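Slide 2 – budget, keep it short

Thanks Adams for having us. Don't read the slide out. One arm, two bins, mixed items. Everyone budgets for the arm, then forgets the rest – fingers, hoses, cables, bins, table.

Rasico quote was 1,423 per gripper set. Zurar came in lower but no spares included. Ask for show of hands, who has a spares line? Wait for it.

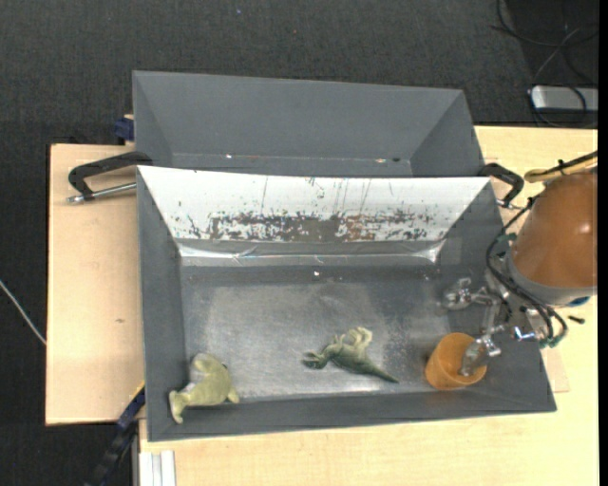

Fingers are a consumable. Say it twice. We planned 4 sets for the year at Tarkanham, should of been more. Put 2,000 aside for bins, clamps and tape, sounds silly untill you need it monday morning.

Finance will ask for pick rate. We quote 98 percent but only on hard items, soft stuff is its own number – don't mix them.

Lead times next. Order by August or you miss the budget year. Skip slide 3 if running late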